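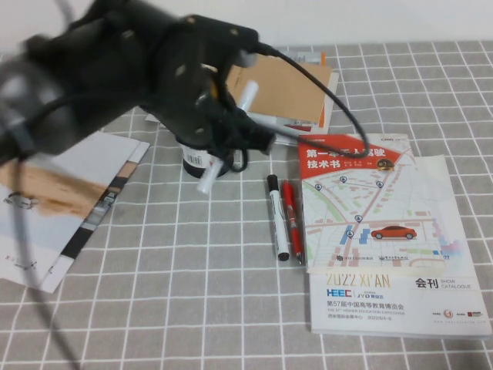
Sandrine Jacquet wrote under my last post that I was being unfair to learned policies, that nobody serious hand-tunes a grasp any more, and that if I gave the thing enough demonstrations the planner I keep fussing over would become dead weight. She may be right. I have been hearing it for a while, though, and I still have a planner, so I thought I would write down why.

The job is dull: pick up a marker, move it clear of whatever else is on the table, put it down at a pose I ask for. I ran 47 trials with the policy driving the arm directly, and then the same 47 starts with the policy proposing a grasp and the old planner working out how to get there. The policy alone managed 43. That is a good number and I'd have been thrilled with it a couple of years ago. The combined version managed 43 as well, which made me laugh, and then made me look at the failures.

With the policy on its own, all four failures were different. One was a grasp too near the end of the barrel, one was a long hover that timed out, and the other two I can't explain at all. I have the logs. The logs say the action outputs were smooth and confident right up to the moment they were wrong. With the planner in the loop, all four were the same failure: the collision model had a bottle slightly fatter than it really was, so the planner refused the approach and stopped. I fixed that in an afternoon by changing the padding from 9 mm to 2 mm. What am I meant to change for the other kind?

The usual answer is more data, and I don't dismiss it. But more data of what? Upright bottles are easy to add. So are pens lying side by side, which perception still likes to merge into one wide object when the barrels nearly touch. Cables are harder. The arm's own cable swings through the view in a different place every time, and for weeks my segmentation treated it as an obstacle that appeared from nowhere and went away again. I now mask it using the joint angles plus a generous guess. It's ugly and it works most of the time, and I would sooner have an ugly guess I can read than a good one buried in the weights.

Printed matter is the other thing that bothers me. A magazine page or a book cover is flat as far as the arm is concerned, but a detector trained on photographs will cheerfully find things in it. Mine once reported a car, at a fairly high score, because there was a drawing of one on a cover. Depth sorts this out if you check it. Plenty of pipelines don't, and the demo videos tend to be shot on a bare table.

On tooling, I tried Flokex for logging and replay because several people told me to. The replay viewer is good. The time alignment is less so: camera frames and joint states drifted apart in long recordings, and I spent an evening blaming my controller for a lag that was only in the viewer. I have gone back to plain files and a script. Verkmont's planner plugin is next on the list, though its page promises "human-level dexterity" and lists no failure cases, so my hopes are modest. If anyone has run it with an attached object in the gripper, I'd like to hear how it handles the held marker when checking for collisions. Mine forgot about it entirely until March.

Back to Sandrine. I think she's right that the grasp itself should be learned. My hand-written grasp scoring was worse, and I've deleted it. What I don't accept is that the same argument carries over to getting the arm from one side of a cluttered table to the other, where we have had methods that say "no" when they can't do it for a very long time. I'd like to see the policy say "no" once.

The next batch uses the same starts with the bottle moved closer to the marker and the new padding left alone. I'll put up both sets of failures, including the ones I can't explain.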